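Hurell Clear Bench Tray

Open-top tray for pens, rods, stirrers and other slender items kept within reach on a worktop. The walls are transparent, so colors can be told apart from the side as well as from above. Supplied singly or in packs of 2.

Inside length is 280 mm. Items longer than this should be stored in the Breltance upright holder.

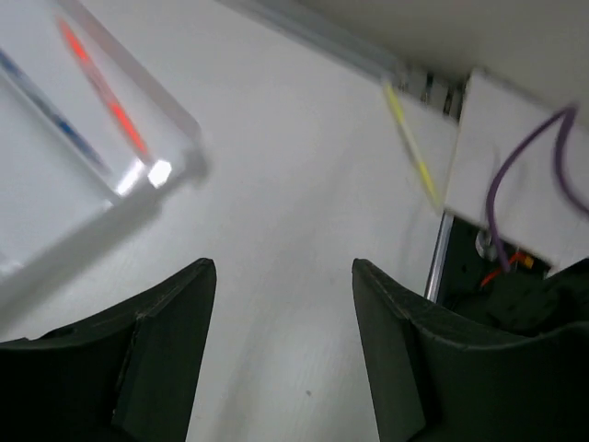 Clean with lukewarm water and mild soap, then dry with a soft cloth. Do not use alcohol, acetone or abrasive pads on the walls. Not suitable for dishwashers or for use near heat sources.

Weight: 343 g
Stackable: no
Lid: sold separately (Nokance flat lid)
Feet: none

Trays from the October production run have the same inside dimensions as earlier stock and accept the same lid. For bulk orders and custom lengths, contact Leandro Acuña at the Sepúlveda sales office.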